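石雕、铜铸与石膏塑像日常养护须知
特罗库尔贝格（Trokulberg）工艺品养护中心
更新：5/8/22

本须知适用于家庭、庭院及小型工作间内陈设的石雕、铜铸和石膏塑像。凡由本中心或布拉尔维尔（Bralville）分部售出的塑像，交付时均附编号卡，来函咨询请注明编号。

一、除尘
室内塑像每周除尘一次。使用羊毛软刷，自上而下轻扫，衣褶、发髻、指缝等凹处改用细头毛笔。禁止使用鸡毛掸，断裂的羽梗会划伤抛光面。贴金、彩绘部位只可用气吹，不得擦拭。

二、清洗
花岗岩、玄武岩塑像可用清水清洗，水温不超过40摄氏度。如有油烟附着，可加入少量中性洗涤剂，用棉布蘸取后分区擦洗，随即以清水拭净。大理石及其他含钙石材忌酸，食醋、柠檬汁、洁厕剂一概不得接触。石膏塑像不可水洗，污渍处可用干净的白橡皮轻轻擦除。
清洗用的杯、盆应与餐具分开存放。

三、蜡烛油与香灰
滴落的蜡油待其完全凝固后，用竹片或塑料刮片平推去除，残余薄层垫吸油纸，以电吹风低温挡缓慢加热吸出。不可用金属刀片。香灰遇水成碱性浆液，容易渗入石材孔隙，应先干扫，后湿擦。

四、铜像
铜像表面的褐色或绿色包浆属正常氧化层，不宜磨去。若出现浅绿色粉末状斑点，并在清除后数日内重新出现，应将塑像移至干燥处单独放置，并联系专业人员处理。日常保护可每年十月上一次微晶蜡：薄涂，静置5分钟，以绒布抛匀。

五、搬运
搬运前取下可拆卸的法器、冠饰和底座。手托底部及躯干，切勿提拉手臂、莲瓣等突出部位。重量较大的塑像应由两人以上操作，地面预铺毛毡。运抵后检查底面是否平稳，如有晃动，以软木片垫实，不得使用硬币或碎石。

六、庭院陈设
户外塑像底座应高出地面并留排水缝。苔藓可用竹签剔除，再以软毛刷和清水刷洗。高压水枪会冲蚀线刻，不建议使用。冬季有霜冻的地区，入冬前应加盖透气罩布；塑料薄膜不透气，容易积存冷凝水。阿克波特（Akport）一带近海，盐雾较重，宜每月用清水冲淋一次。

七、细小缺损的修补
脱落的碎片应全部收集，以软纸包好，注明部位。断面保持原状，不要打磨，也不要自行使用瞬干胶，此类胶层日后难以清除。本中心代售索瓦（Sowa）牌石材修补膏，货号1,252，使用前须在底面不显眼处试色，待干透后再判断深浅。膏体颜色随干燥而变浅，选色时宜略深一档。

八、存放
暂不陈设的塑像，以无酸纸包裹后直立放入木箱，四周填充泡沫粒，箱内放置干燥剂，每季更换。不宜用报纸直接包裹浅色石材，油墨可能转印。

咨询与送修请于工作日致电总机，转分机97。
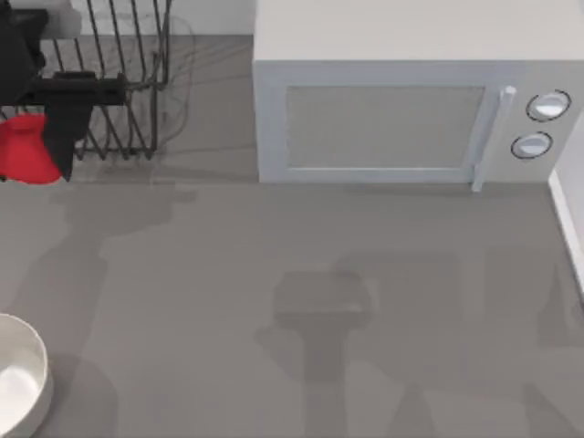
读者留言，索菲：按第三条处理了大理石底座上的蜡油，大部分已经吸出，只是边缘还留有一圈淡淡的油印。请问能否再垫纸加热一次，还是应当改用别的办法？另外，第四条所说的微晶蜡是否也适用于抛光的黑色花岗岩，望一并说明。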